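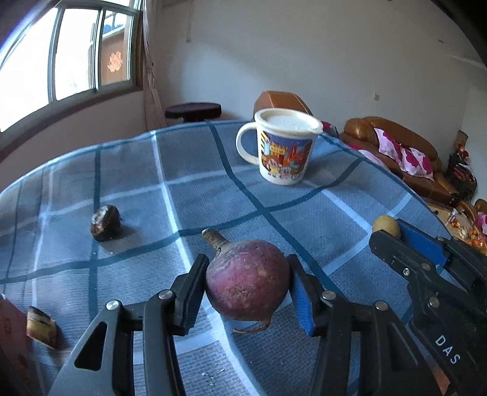
Storing roots without a cellar: what goes with what

Prarnia Growers Board > Harvest and Storage

gerkano_flats
Posted 25 November 2024
Second winter trying to keep roots in an unheated back bedroom. No basement, no garage. The room holds 9 C with the register closed. I have beets, potatoes, sweet potatoes and a few taro corms from the market.

Last year everything went into one open crate. The beets went soft first, then the sweet potatoes developed hard spots inside that never cooked through. The potatoes were acceptable until they sprouted.

Questions:
1. Is one temperature workable for all four?
2. How much stem should stay on a beet?
3. Damp sand or perforated bags?

61tines
No to the first. Beets and potatoes want it colder than your room. Sweet potatoes and taro want it warmer. At 9 C you are too warm for one pair and too cold for the other. The hard spots are chilling injury. Move the sweet potatoes to a kitchen cabinet and stop thinking of them as potatoes.

Nultisari
Agree on the split. On the beets: leave 2 cm of stem and the whole tail. Any cut into the root itself is where the juice and the rot start. A dry brown stub is fine and means nothing about the inside. Squeeze the shoulder. If it gives, use it this week.

Do not wash them. Brush off the loose soil when it has dried and leave the rest.

plotholder776
I wash mine. Have done for years. Rinse, dry on a towel overnight, into bags in the fridge drawer. They keep to the end of winter and I don't have soil in the drawer.

Nultisari
The fridge drawer is a different case. It is cold and the bag holds the humidity. In a room at 9 C, a washed beet with scuffed skin will mold.

plotholder776
Then the advice should be "don't scuff them", which I don't. Pale specks on the skin get blamed on washing too, and mine have those straight out of the ground.

61tines
The specks are usually just the pores in the skin. Leave them alone unless they are sunken or soft.

gerkano_flats
The fridge has one free drawer, so the beets can go there. What about cut pieces? I usually end up with half a sweet potato.

floreslane
Wrap it, fridge, use within a few days. The cold damage takes longer than that to matter. The cut face will darken or dry and you can trim it – the rest is fine.

Taro I would buy as you need it. Small corms dry out fast, and once the tip end shrivels there is not much left to peel. The variety sold here as Flores is a bit better, but only a bit.

61tines
Sand, to answer number three. Damp enough to clump, not enough to drip. Layers, no roots touching. For one drawer of beets it is more trouble than it is worth, so use perforated bags there and save the sand for carrots.

Nultisari
I would still use sand if the room gets colder in January. Bags in a room are hard to judge. Too few holes and you get condensation, too many and they go limp.

gerkano_flats
Plan as it stands: beets in the drawer, unwashed, stems at 2 cm. Sweet potatoes to the cabinet over the fridge. Potatoes stay in the back room in a paper sack, in the dark. Taro gets eaten.

floreslane
Over the fridge may run hot. Put a thermometer up there for a day first. Mine read 27 C in September, and everything I had in it sprouted.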